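Drimia line

The Drimia line is an automated assembly and kitting line at the Kodell works in Pralen, a manufacturer of pump controllers. It replaced hand loading at two benches and is staffed by operators who had worked there before the change. Workers at the plant usually call it "the Shi", after the first cell to be switched on.

Background

Before automation, controller parts were picked and seated by hand on three shifts. Operators repeated the same wrist movement for most of a shift, and the site's injury register listed 163 strain reports over the life of the old benches. Planning was led by production engineer Lyle Mercado. Dolores Obi, a long-serving bench operator, represented the floor staff in the talks on rosters and pay grades.

Operation

Each cell has an arm with a two-fingered gripper, which lifts a part from a tray and places it in a fixture. Operators fill the trays, clear jams and check the finished units. The arm's path is set by demonstration: an operator guides it through the movement and saves the positions, so no programming labour is needed for a routine changeover.
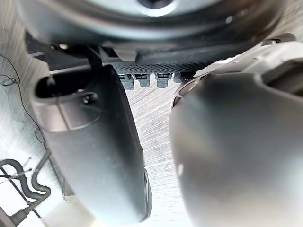 Gripper fingers over a pale, streaked work surface, with a row of four small grey connectors between them.

Effects on staff

The 40 bench positions were kept, although the duties attached to them changed. Operators completed 40 hours of paid training and moved to a higher grade on passing. Night shift was dropped in October, a change welcomed by some families and opposed by workers who had relied on the penalty rates.

Complaints since then have mostly concerned noise and the pace of tray filling, which is set by the arm. Following a request from Obi, operators were given authority to slow a cell without a supervisor's approval. Staff rotate between cells and inspection every 2 hours.

See also

Kodell works
Pralen industrial estate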